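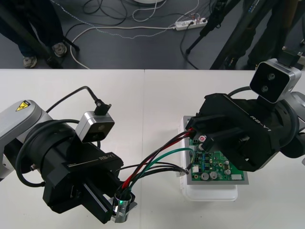

One of the assemblers told us that the arms had taken over the part of the job she could do while talking, and left her the part she had to be quiet for. Remarks of this kind came up in most of our interviews at the Flellow site, and they did not fit well with the categories we had taken from the earlier Tronus study, where staff were asked only whether their work had become easier or harder.

4.2 Wiring work after the change

Before the two-armed robot was brought in, each assembler at Flellow took a board from start to finish. Harnesses were picked up, untangled, pressed home and tugged by the same pair of hands. The work is now split. The robot holds and places the connectors it can reach, and the assembler prepares the leads, watches, and steps in when a plug does not seat. We logged 443 boards over the observation period, and on 317 of them no one had to step in. The other boards took up most of the staff's attention – a single stray lead could stop the table while two people worked out which way it had been bent.
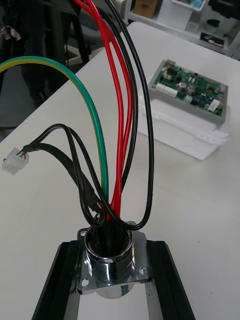 Loose cable was the commonest cause of stoppage named in the interviews. Stiff leads spring back, and thin ones slide under other parts. Assemblers had learnt to deal with both by feel and found it hard to put into words when asked to write instructions for the table. Several had started to lay out the leads in a fixed order before each run. Management did not ask for this and the Didenko task sheets do not list it, so the time it takes is missing from the official figures. We return to this in Section 5.

Pay grades did not change in the period we studied. Job titles did, from assembler to table operator, and opinion on the new title was divided. Older staff tended to see it as a loss of trade. Newer staff mostly had no view, or said it would look better on an application.

Figure 4. Circuit board in its grey tray, with the wire harness attached at the left side of the board. The gripper is open and clear of the board.

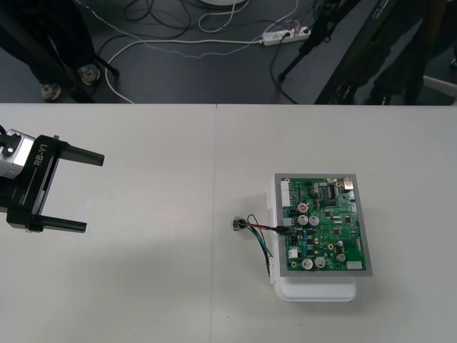

Waiting was the other change that staff raised without being asked. A run is made up of short spells of watching, too short to begin another task and long enough to be tiring. Under the Amavlow rota, operators swap tables every 25 minutes, and those we spoke to thought the interval should be shorter in the afternoon. Supervisors were open to this but had not tried it by the time our visits ended in November.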